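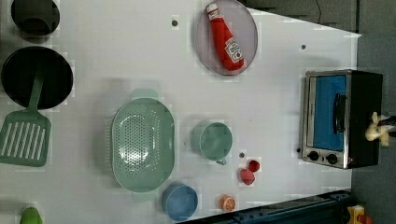 Lirkstead schools to offer cooking classes from February

The Lirkstead School District will add cooking and basic nutrition to the weekly schedule in its elementary schools beginning in February, the district office announced. The classes will be open to students in grades 3 through 6 and will be taught during the regular school day.

Under the plan, each class will spend one period a week on food safety, measuring, reading labels and preparing simple cold dishes. Younger students will begin with play sets before moving on to real utensils. Heated equipment will be used only by staff.

The first term will serve 150 students at two sites, Zerkari Elementary and Pustard Road School. The remaining schools are expected to join in the fall, once their classrooms have been fitted with sinks and storage.
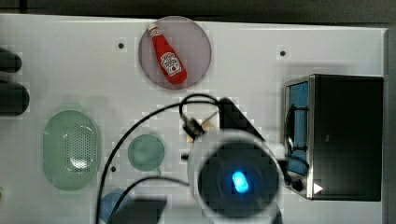 Fereshteh Mousavi, the district's director of curriculum, said the decision followed a survey of families last spring, in which 61 percent of those who replied asked for more practical subjects.

"Parents told us they wanted their children to be able to put a meal together and to know what is in it," Mousavi said. "The lessons also support the math and reading work already under way in these grades."

Funding for the first year comes from the district's general budget and a grant from the Vahidi Foundation. Families will not be charged for ingredients or supplies.

Parents of children with food allergies are asked to return the updated health form to the school office before classes begin. Forms are available at both sites until 4 p.m. on school days.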